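Workshop notebook / Bench and room
October, morning. Written by Temitope Eze

Continuing from the last page about the wooden top. Érica Magalhães asked me to write down what we decided, so that the next person does not start again from zero.

The top will stay. I wanted to replace it, but the wood is sound and I like the color of it. The Pelier oil is the one I prefer after the small trials on scrap. The Stirkolel gives more shine, and under the lamps more shine is a trouble for anybody who looks at the surface for many hours. So Pelier, 2 thin coats, with light sanding between them. Always with the grain. Last time I went across it in one corner and I could feel the scratches with my thumb.
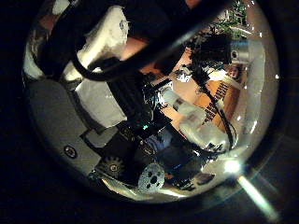 The plant is a separate question. Érica says it must stay in the room and I agree, but it should not stand on the wood on oiling day. I will ask Isah which shelf they can lend us. Please do not water it on the top, even with a plate under the pot. Water gets below the plate and you see it only later.

Cables: before any oiling, everything that lies on the wood must be lifted and tied up. The oil makes the black jackets sticky and then they collect dust for months. I have ordered 100 reusable ties from Pultari. It is too many, but the small bag costs almost the same.

The edge needs more care than the middle. People lean there, and sleeves and belts rub on it. My plan is to sand the edge by hand with a cork block and to finish with a cloth. No machine sander on the edge, it takes off too much before one notices.
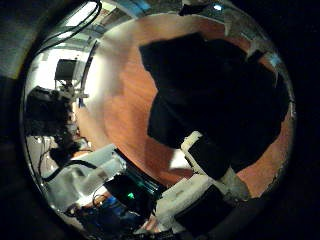

Wooden top, with the monitor and the tripod equipment to the left.

Order of work: move the tripod first, then the monitor on its stand, then clear the top. Vacuum, wipe, leave it to dry. After each coat, wait 6 hours and keep the door closed against dust. Rags go in the metal can with the lid, spread flat in water, never in a ball.

Still open: whether to oil the underside also. Érica thinks yes, so that the wood does not bend. I have to read more about it.

Contact: bench notes, T. Eze | Back to top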